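About Clisari

We make a table-top learning kit for people who want to work with robot arms and don't know where to begin.
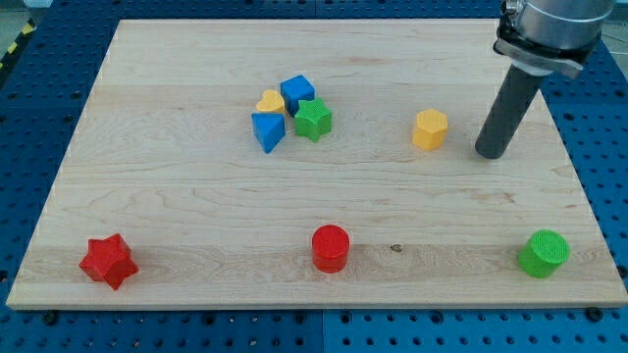
Clisari started with a question from Nafula Mrema, who was teaching evening classes at the time and kept borrowing bits from her children's toy box. Why were all the practice tasks either far too easy or meant for people with ten years in a factory? She wanted something in the middle. Stars, hearts, cylinders and cubes did the job beautifully — everybody knows what they are, nobody is scared of them, and a heart is a surprisingly awkward thing to push in a straight line!

So that is what we built the company on. The Clisari kit is a set of toy blocks, a wooden board and a course book with 52 exercises, and it works with whatever arm you already have. The early pages ask you to touch one block and stop. A few chapters on you are nudging a star up to a cube without knocking the cube round, and by the end you are sorting by colour or by shape from a spoken request (this is the part people stay late for).

Pushing comes first in our course, and gripping much later. We get asked about this a lot. A plain rod on the end of an arm is cheap, tough and easy to understand, and it teaches you a great deal about contact. Blocks slide, they turn, they lean on their neighbours. Round ones behave quite differently from ones with points, and learners pick that up within the first hour just by trying it.

Who we are

There are five of us, and we share one long workshop with a very good kettle.

Nafula writes the exercises and tests every one of them herself. Raili Kinnunen looks after the software and answers most of the support mail, usually before nine in the morning. Hanne Honkanen runs our courses and visits schools and colleges. Mercy Kaijage handles orders, packing and anything to do with money, and Merja Peltonen makes the boards. She'll talk to you about wood grain for as long as you like, and we've all learnt a lot from it.

Where the kit is used

Since our first April on sale we have sent out 271 kits. Most went to colleges and training centres, a good few to small firms, and nearly 50 to people working at home. Our users have shared 1,213 recorded runs with us so far, and we read the notes that come with them. Exercise 17 was rewritten from top to bottom after a group at the Homari training centre showed us a much nicer way to separate two blocks that are touching. Thank you, Homari!

What it won't do

The kit doesn't include an arm, and it won't turn anyone into a safety engineer. Please follow the rules that come with your own machine. It's also a poor fit if you need to practise lifting heavy parts. Ask us and we'll say so before you spend anything.

Come and try it

We keep the workshop open on Friday afternoons for anyone who'd like a go. Write to Hanne first so she can save you a place, and bring your own exercise ideas if you have them — the second course book is under way and there is still room in it.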